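제7장 작업장의 자동화와 직무의 재편

학습 목표
이 장을 마치면 다음을 할 수 있다.
자동화의 대상이 직업이 아닌 과업 단위에서 정해지는 과정을 설명한다.
로봇 도입 전후의 직무를 과업 목록으로 분해하고 비교한다.
감독, 예외 처리, 준비 작업에 드는 시간을 직무 설계에 반영한다.
숙련의 이동과 숙련의 소실을 구별하고 각각의 측정 방법을 제시한다.

주요 용어
과업 분해, 잔여 과업, 예외 처리, 개입률, 작업 인계, 감독 부담, 암묵지, 숙련 퇴화

7.1 과업이라는 분석 단위

제6장에서는 로봇 셀의 구성과 안전 영역의 설정을 다루었다. 이 장에서는 같은 설비를 그 옆에서 일하는 사람의 관점에서 검토한다. 자동화가 고용에 미치는 영향을 다룬 초기 논의는 대체로 직업을 분석 단위로 삼았다. 어떤 직업이 사라지고 어떤 직업이 남는가를 묻는 방식이다. 그러나 현장에서 자동화되는 것은 직업 전체인 경우가 드물다. 한 사람의 직무는 성격이 다른 여러 과업의 묶음이며, 로봇은 그 가운데 일부를 넘겨받는다. 나머지 과업은 사람에게 남고, 설비가 들어오면서 전에 없던 과업도 생긴다.

이 책에서는 도입 이후의 과업을 세 부류로 나눈다. 첫째는 이전 과업으로, 로봇이 수행 주체가 되는 과업이다. 둘째는 잔여 과업으로, 도입 전과 마찬가지로 사람이 수행하는 과업이다. 셋째는 파생 과업으로, 로봇의 운용 때문에 발생하는 과업이다. 물품의 공급과 정렬, 작업 면의 초기화, 오류 확인, 기록 작성이 파생 과업에 속한다. 도입 계획서는 이전 과업을 상세히 적는 반면 파생 과업은 한두 줄로 처리하는 경향이 있다. 인력 산정의 오차는 주로 이 부분에서 발생한다.

7.2 도입 사례: 가사이드 정비소

가사이드(Garside)는 대여용 소형 기기를 회수하여 분류하고 점검한 뒤 다시 출고하는 작업장이다. 취급 품목은 음향 기기, 수공구, 주방용 소형 기기 등으로 다양하고, 같은 품목이라도 제조 시기에 따라 형태와 표면이 다르다. 작업장은 그루타(Gruta) 사의 로봇 팔을 도입하여 회수품의 집기, 분류, 보관 용기 투입을 맡겼다. 점검과 수리는 사람이 계속 담당하였다.

도입을 책임진 앵거스 러더퍼드(Angus Rutherford)는 분류 담당자의 직무를 13개 과업으로 분해하였다. 이 가운데 집기와 놓기에 해당하는 과업은 로봇으로 이전되었고, 손상 여부의 판정과 부속품 누락 확인은 잔여 과업으로 분류되었다. 파생 과업은 당초 목록에 없었다. 운용이 시작된 뒤 담당자들의 작업 기록을 검토하는 과정에서 비로소 별도 항목으로 추가되었다.

분류 담당자 프리다 아우스게이르스도티르(Frida Ásgeirsdóttir)의 기록은 이 변화를 잘 보여 준다. 도입 전 기록에는 처리한 품목과 수량만 적혀 있다. 도입 후에는 로봇이 정지한 시각, 정지의 원인으로 판단한 사항, 조치 내용, 재가동 시각이 더해진다. 기록의 길이는 늘었고, 수량 항목은 시스템이 자동으로 채우게 되어 본인이 적을 필요가 없어졌다. 직무의 산출물이 처리된 물품에서 처리 과정에 대한 판단으로 옮겨 간 것이다.

직무 명칭과 임금 등급은 도입 후에도 한동안 그대로 유지되었다. 과업 구성이 달라진 뒤에도 명칭이 유지되는 현상을 이 책에서는 직무 명칭의 지연이라 부른다. 지연이 길어지면 채용 공고, 교육 과정, 평가 기준이 실제 업무와 어긋난다. 가사이드의 경우 신규 채용자는 분류 속도를 기준으로 선발되었으나 실제로는 정지 원인을 진단하는 업무에 배치되었다. 이 불일치는 5월의 직무 재평가에서 조정되었다.

7.3 감독 부담의 측정

감독 부담은 로봇의 작업을 지켜보고 필요할 때 개입하는 데 드는 노력을 가리킨다. 흔히 쓰이는 지표는 개입률로, 작업 100회당 사람이 개입한 횟수로 정의한다. 개입률은 계산이 간단하고 설비 간 비교에 편리하다. 그러나 이 지표만으로는 담당자의 부담을 설명하기 어렵다. 개입률이 2인 설비라도 개입 시점을 예측할 수 있는가, 개입 한 번에 얼마나 걸리는가에 따라 한 사람이 맡을 수 있는 설비의 수는 크게 달라진다.

따라서 개입률과 함께 다음 항목을 기록한다.
개입 간격의 분포
개입 1회당 소요 시간
정지 신호가 발생한 때부터 담당자가 도착할 때까지의 시간
개입 직전에 담당자가 수행하던 과업

마지막 항목은 누락되기 쉽다. 담당자는 대기 상태로 로봇 옆에 서 있지 않으며 대개 다른 과업을 병행한다. 개입은 그 과업의 중단을 뜻하고, 중단된 과업으로 복귀하는 데에도 시간이 든다. 애틀리(Atudley) 공장의 공정 기사 샤바니 키마로(Shabani Kimaro)는 복귀 시간을 개입 비용에 포함하여 설비 배치안을 다시 작성하였다. 그 결과 한 사람이 담당하는 설비는 당초 계획보다 줄었고, 교대 중 점검이 중단된 채 남는 품목도 감소하였다.

감독 부담에는 주의 유지의 문제도 포함된다. 개입이 드물수록 담당자의 주의는 떨어지고, 드물게 발생하는 이상을 놓칠 가능성은 커진다. 신뢰성이 높은 설비에서 감독이 더 어려워지는 역설은 이 분야에서 오래전부터 논의되어 왔다. 대응 방법으로는 담당 구역의 주기적 교대, 수동 작업 시간의 의무 배정, 표본 점검의 병행이 있다. 각 방법의 효과와 한계는 7.6절에서 비교한다.

7.4 작업 면의 준비와 암묵지

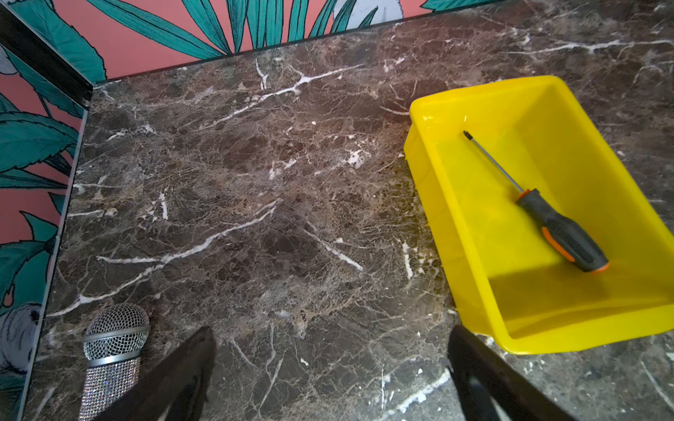 작업 면의 준비는 파생 과업 가운데 가장 과소평가되는 항목이다. 숙련된 분류 담당자는 물품을 놓을 때 다음 동작에 필요한 공간을 함께 확보하지만, 이 판단을 말로 설명하는 일은 드물다. 로봇 손목에서 본 작업 면을 검토하면 그 판단의 내용을 항목별로 적을 수 있다. 드라이버는 노란 트레이 안에 긴 변과 거의 나란히 놓여 있고, 마이크는 왼쪽 벽 가까이에 있으며, 두 물품 사이의 상판은 비어 있다. 마이크 한 점만 보아도 은색 철망으로 된 머리와 작은 모조 보석으로 덮인 몸체의 표면이 서로 달라, 어느 부위를 집을 것인가는 별도의 결정 사항이 된다. 상판의 흰 줄무늬처럼 물품이 아닌 요소를 작업 면의 일부로 구분하는 일도 사람에게는 의식되지 않는 판단이다. 이러한 판단을 문서로 옮기는 작업은 담당자의 참여 없이 수행하기 어렵다.

암묵지의 문서화는 담당자에게 이중의 의미를 갖는다. 한편으로 그때까지 평가되지 않던 숙련이 드러나고, 직무 등급을 조정할 근거가 생긴다. 다른 한편으로 문서화된 판단은 설비의 설정값이나 교육 자료로 전환되어 개인의 협상력을 약화할 수 있다. 가사이드의 근로자 대표 로이 하틀리(Roy Hartley)는 문서화에 참여한 시간을 통상 업무와 구분하여 기록하고, 작성된 자료의 용도를 사전에 고지하도록 요구하였다. 사측은 두 요구를 모두 수용하였으며, 자료를 개인별 성과 평가에 사용하지 않는다는 조항을 추가하였다.

7.5 숙련의 이동과 소실

숙련의 이동은 기존 지식이 새로운 과업에서 계속 쓰이는 경우를 말한다. 손으로 물품을 다루어 본 담당자가 파지 실패의 원인을 빨리 파악하는 것이 그 예이다. 숙련의 소실은 사용 빈도가 낮아져 수행 능력이 떨어지는 경우이다. 두 현상은 한 사람에게서 동시에 나타날 수 있으므로, 측정할 때에는 과업별로 분리해야 한다.

우레로(Urero) 물류 센터의 교육 담당 고든 고티에(Gordon Gauthier)는 설비를 정지시킨 상태에서 수동 분류를 실시하고 그 결과를 도입 전 기록과 대조하였다. 경력자의 판정 정확도는 유지되었으나 처리 속도는 낮아졌다. 도입 후에 입사한 담당자의 경우 비교할 기준 자체가 없었다. 이들에게 수동 작업은 잃어버린 숙련이 아니라 처음부터 습득할 기회가 없었던 숙련이며, 설비 장애 시의 대응 계획은 이 차이를 고려하여 수립해야 한다.

7.6절에서는 감독 부담을 줄이기 위한 배치 방식을 비교하고, 7.7절에서는 도입 협의의 절차와 서식을 다룬다. 7.6절의 계산 문제를 풀려면 제4장의 대기 행렬 모형이 필요하다.

예비 과제
자신이 잘 아는 직무 하나를 골라 과업 목록을 작성하고, 각 과업의 수행 빈도와 1회 소요 시간을 적는다. 이어서 일부 과업이 로봇으로 이전된다고 가정하고 파생 과업의 목록을 별도로 작성한다. 작성한 목록은 7.6절의 배치 계산에 사용한다.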